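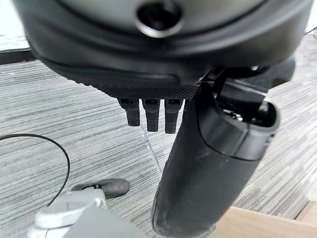
Gripper housing and fingers, close up

Mireo Member Desk
Last updated: October

I ran a downtown business association in Dafis for eight years before I started Brernulari, and for most of that time our member list lived in a spreadsheet with tabs called things like "dues NEW use this one." Mireo is the program I wanted back then! It keeps your members, their dues, your small grants and your event sign-ups in one place, and you can run it from any ordinary laptop with a browser.

It's made for groups with a tiny staff: merchants' associations, Main Street programs, regional business alliances, that sort of thing. One plan covers up to 2,000 member records. If you're bigger than that, write to me and we'll talk (I have one alliance that's well past it and they're doing fine, but I set them up by hand).

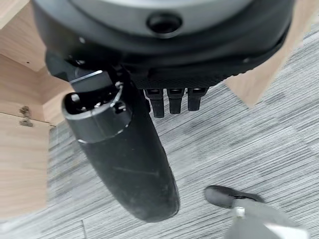 The part people write to me about most is the grant tracker. You set up a fund, say a storefront fund with $1,000 awards, and Mireo gives you a public application form, a scoring sheet for your reviewers and a running total of what's left. Reviewers can't see each other's scores until they've turned in their own. I went back and forth on that one for months, and I'm glad I left it in.

Dues reminders go out in your own words, from your own email address. You can bill yearly, twice a year or monthly, and you can mix them, so the bakery that pays monthly and the bank that pays once a year can sit on the same list. Partial payments work too. Refunds are still a bit clunky, I'll admit, and I'm working on them.

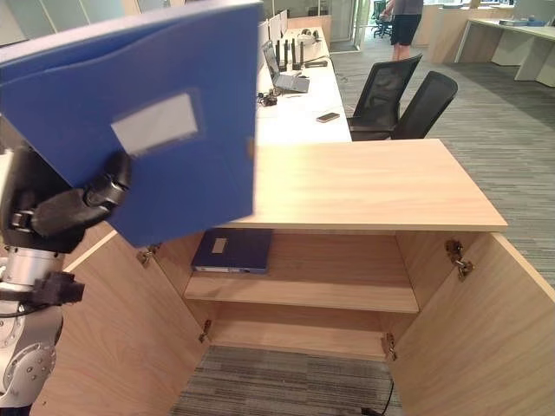

Reports are the other big piece. There are 16 built in, including new members by quarter, lapsed members, grant dollars by neighborhood and sponsor income by event. All of them export to a spreadsheet or a PDF. I use the lapsed members one myself every month for the Rumness Business Alliance, where I still help out with the books.

What you get:
Member, dues, grant and event tools, all in the one plan
Up to 8 staff logins
Import help with your old list, messy tabs and all
Email support from me

What it doesn't do: payroll, full accounting, or a website. It has a sign-up form and a member directory you can paste into the site you've already got, and I'd like to keep it that way.

Pricing goes by the number of members you have, so send me your count and I'll send back a quote, usually the same afternoon. You can try it first with your real list, and if you decide to pass, I'll export everything back to you and clear out the account.

Contact Brernulari | © Brernulari. All rights reserved. | Back to top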